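Kodavgate Hand-Guided Recording: Frequently Asked Questions

Do I need to know how to code?
Nope! If you can pick something up, you can record a demonstration. Hằng Đào wrote the first version of our guide for people who had never touched a robot, and we've kept it that way.

What does a hand-held gripper do that a joystick can't?
Both work, and we love both. With remote control you drive the real arm, so you feel its limits right away. With the hand-held gripper you simply do the job yourself, at your own speed – most newcomers are comfortable with it much sooner.

What should I start with?
A box, a tray and a few small things you already own. Cardboard is great practice: you can take hold of a side wall, with one finger inside and one outside, or reach in for what's lying at the bottom. Mix your shapes, too.

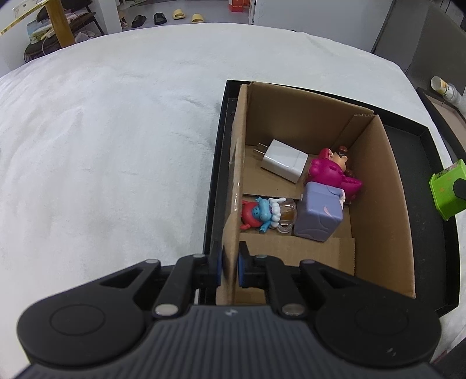

Smooth, rounded toys ask for a different approach than a power adapter with its prongs sticking out, and that variety is exactly what you want the robot to learn from.

How many demonstrations make a good set?
We suggest 100 for a simple task. Thiện Đặng recorded 205 for his box task and kept 202 of them (he's very patient!).

I fumbled a grasp. Should I delete it?
Keep it if you recovered and finished the task. If you gave up halfway, mark it as incomplete and go again.

Can two people share a task?
Please do! Up to 4 people can record into one set, and everybody moves a little differently – the set is richer for it. Remote-control sessions are stored separately for now. We hope to let you combine the two in May.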